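Packing and setting up for a day at an outdoor festival

Household notes, compiled by Duván Ñahui

The notes below cover food, shade, seating and small repairs for a single day at an outdoor event: a street fair, a plant show, a concert on a lawn. They were first put together for the Rustville music day and have been revised after two visits to the Plevel flower and craft fair. Camping is not covered.

Check the rules first

Read the entry conditions before packing. Many sites refuse glass, gas stoves and any blade. Chair height is often limited at seated concerts, and the limit is measured at the top of the backrest. If the conditions give a maximum bag size, measure the bag when full. Soft bags swell by several centimetres once a coat has gone in.

Cold food

Chill the cool bag itself overnight with the lid open, in the coldest room available. A bag taken straight from a warm cupboard will use up a good part of the first ice block. Freeze water in flat, straight-sided bottles filled to nine tenths. Lay one on the bottom, the food on top of it, and a second over the food. Cold air sinks, so if there is room for only one block, it goes on top.

Fill gaps with a folded tea towel. Keep drinks in a separate bag, which will be opened far more often. My food bag, packed at seven in the morning and kept under a chair with a pale cloth over it, still has ice in it at two in the afternoon in normal summer weather. In a parked car it does not.

Foods that travel well: hard cheese, whole tomatoes, boiled eggs in the shell, flatbread, cold potatoes dressed with oil. Foods that do not: anything with mayonnaise, cut melon, soft cheese, filled rolls with sliced cucumber. Where cucumber is wanted, carry it whole and slice it before leaving into a box lined with kitchen paper.

Jars and lids

Dressings, pickles and cut fruit are prepared in jars at home and moved to plastic on the morning of the event if the site bans glass. Wash lids separately from jars. A lid with a rubber ring should have the ring taken off, washed, dried flat and put back with the same face upwards. Rings that have gone shiny or hard will leak on the journey and should be replaced.

To test a seal, half fill the jar with water, close it, dry the outside and lay it on its side on kitchen paper for ten minutes. Do this the day before. A jar that smells of its last contents can be left overnight with a spoonful of bicarbonate of soda and warm water, lid off, then rinsed twice.

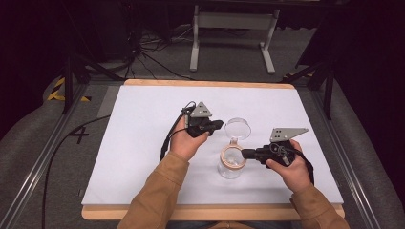 Issue 142

Sheets and ground cover

A waterproof-backed rug is heavy and slow to dry. Two layers do the same job at less weight: a cheap tarpaulin below, a cotton bedspread above. Fold the edges of the tarpaulin under so that it is slightly smaller than the bedspread. If it sticks out, rain collects on it and runs inwards.

Peg the corners only where pegs are allowed. On paved ground, use bags of sand or full water bottles tied through the eyelets. Four bottles will hold a sheet in a light breeze. In anything stronger, roll it up.

Shade

A small umbrella clamped to a chair is adequate for one person. Clamp it to the chair leg and not to the arm, which will work loose. For two or more people a plain cotton sheet over a light frame is better, provided the site permits it. Use a slip knot on the guy lines so they can be dropped quickly. Tie a strip of white cloth to each line at knee height.

At the Llanos site the open side should face north after midday. Elsewhere, work it out from the time and the position of the sun before putting anything up.

Folding chairs

Inspect chairs a week ahead. The usual faults are a loose rivet, a torn seat at the rear corner and a missing foot.

A loose rivet can be tightened by resting its head on a steel block and tapping the other end with a ball hammer. Tap lightly and test the fold after every few strokes. If the joint binds, a drop of light oil will normally free it. If it is still loose, drill the rivet out and fit a bolt of the same diameter with a locking nut and a washer on both sides.

Torn seats are patched from underneath. Cut the patch with rounded corners, 3 cm larger than the tear all round. Stitch with polyester thread, two rows, the outer row 5 mm in from the edge of the patch. Glue alone will peel in the heat. For missing feet, take the chair to the shop and try the new feet on. Tube sizes are not reliable from one maker to another.

Weights

I weighed my own kit on the kitchen scales, in grams:

Tarpaulin, folded: 776
Cotton bedspread: 536
First aid tin: 100

The chair is not included, as it is too large for the scales. The tarpaulin was weighed dry. Wet, it is a good deal heavier, and a bin liner should be carried for bringing it home.

Queues and small items

Keep tickets, tissues, sun cream and a pen in one outer pocket and do not use that pocket for anything else. Put sun cream in a zip bag with the air pressed out. Phones run down faster when the signal is poor, and a crowd usually makes it poor, so agree a meeting place and a time beforehand and write both on paper for any children.

A marker on a pole helps in finding the rug again. Choose a plain colour. Flags and balloons are common, and there may be several alike in one field.

Evening

Temperatures on open grass drop quickly after sunset. Pack one warm layer per person at the bottom of the chair bag, where it will not be used as a cushion and get damp. In October, add a hat and a flask. Preheat the flask with boiling water for five minutes, empty it, then fill it to just under the stopper.

On return

Empty the cool bag the same night, wipe it with weak vinegar and leave it open. Hang the tarpaulin over a line until dry on both sides, including the folded hems. Grass stains on the bedspread should be treated before washing with liquid detergent, left for half an hour and washed at the normal temperature. Sand in chair joints is brushed out dry, before any oil goes on.

Correction to the previous notes: the car park at Varnavness is on the seaward side of the hall, and the path from it has steps. Wheeled cool boxes should go round by the road.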